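Category: Help Desk / Printing and Scanning / Resolved

Ticket 1483: Scanned pages arrive in the shared folder with wrong date and sometimes do not arrive

Opened by: Kadri Dzene, Girkance office
Handled by: Indrek Mockus

Problem as reported

Since Monday morning the scanner on the second floor saves files in the shared folder with a date that is one day in the past. Also, some files do not come at all. Kadri scanned a contract with 40 pages for the Woltano project and she found only the first part of it. She tried again after lunch and the whole contract came, but again with the date of yesterday.

I asked if other persons have the same problem. Gladys Restrepo wrote that for her the scanner works, but she sends the pages to her own e-mail and does not use the folder. So I decided to look at the folder first and at the scanner second.

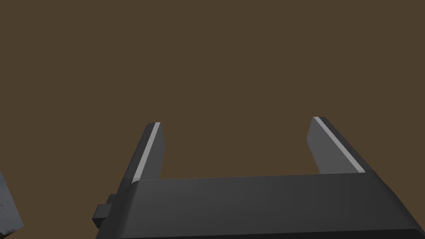 The folder has a size limit, which was set by the person who did this work before me. The limit was almost reached. When a scan is bigger than the free space, the scanner writes what it can and then stops. It shows a short message on its small screen, but the message goes away after 10 seconds, and most people are already walking back to their desk at that time. This explains the missing pages. It does not explain the date.

Steps I have done

1. I checked the free space on the shared folder. It was very low. I moved the old scans to the archive and left only the files from October.

2. I asked Kadri to scan the same contract again. All pages arrived. The date was still wrong.

3. I compared the clock on the scanner with the clock on the server. The server was correct. The scanner had the right hour and minute, but the day was one behind. I corrected it by hand in the menu and made a test scan. The date was good.

4. I restarted the scanner to be sure. After the restart the day was wrong again. Therefore the scanner does not keep the setting, or it takes it from some other place.

5. I looked in the network settings and found that the scanner asks for the time from the old server in Hulovness. Valdis Koppel confirmed to me by phone that this old server is still switched on and that its clock is not maintained. I changed the address to the new time server.
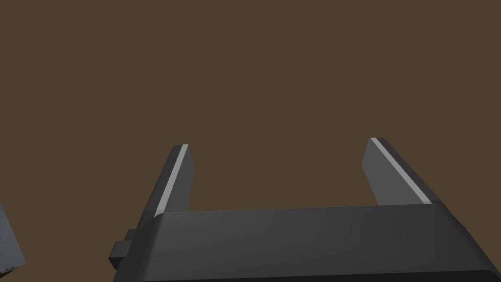

6. I restarted the scanner two times, with a pause of five minutes between. Both times the date was correct.

7. I raised the size limit of the folder and turned on the warning e-mail, so that I get a message before the folder is full and not after.

Answer from the user

Kadri wrote at 15:20: "Thank you, now it is fine. I have scanned the rest of the papers and everything is there. What should I do with the files which have the wrong date?"

I answered that she can leave them. The date inside the document is not changed, only the date of the file. If she needs the right order, she can add the day to the file name.

Still open

Aoi Kaneko has asked if the scanner on the first floor uses the same old address. I did not check it yet. I will open a separate ticket for this and put the number here.

Status: resolved for the second floor.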